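The Man Who Won't Let Trekdale Throw Things Away

Barnabás Sipos has been mending computers in Trekdale for 32 years and would like it known that he has never enjoyed the company of a printer.

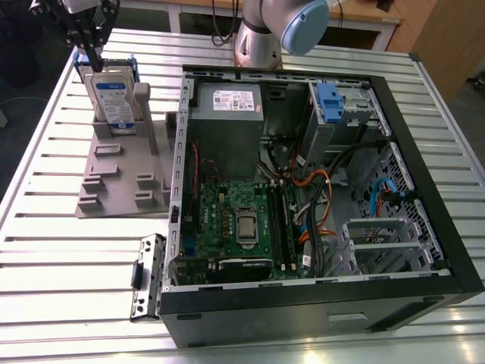

"Printers are a punishment," he says, filling the kettle. "Computers are all right. With a computer there's generally something wrong with it, and you can find out what. A printer just doesn't like you."

The shop is called Sipos, a name he says took him an afternoon to think of. It stands between a bakery and a place that sells nothing but blinds. He opened it with 210 pounds and a borrowed soldering iron, and both, he reports, are gone.

Most of his customers arrive apologising. They have left it too long, or spilled something, or let a nephew have a go. "The nephew is my best salesman. I should pay him commission."

Does he ever tell people to buy a new one? He looks pained. "Sometimes. I had a lady in May with a machine so slow she used to switch it on and go and do her shopping. I told her it was finished. She said it suited her, she needed the walk. So I cleaned it and gave it back."

The accounts are kept by Hajnalka Szűcs, who has worked here long enough to finish his stories and often does. She would like him to charge for looking. "He spends 2 hours on something, says it was a loose cable, and waves them off," she says. "Then he asks me why we can't afford a new sign."

"The sign is fine," says Sipos.

"The sign says 'Sip'."

A ledger by the till records every job by number. The latest is 3849, a machine belonging to a retired surveyor who wants his old holiday photographs off it and nothing else touched. Sipos approves of this sort of customer. He is less keen on those who stand at the counter and tell him what they read online.

I ask whether he plans to retire. Szűcs laughs from the back room.

"I've got a list of jobs to finish first," he says, and goes to see about the milk.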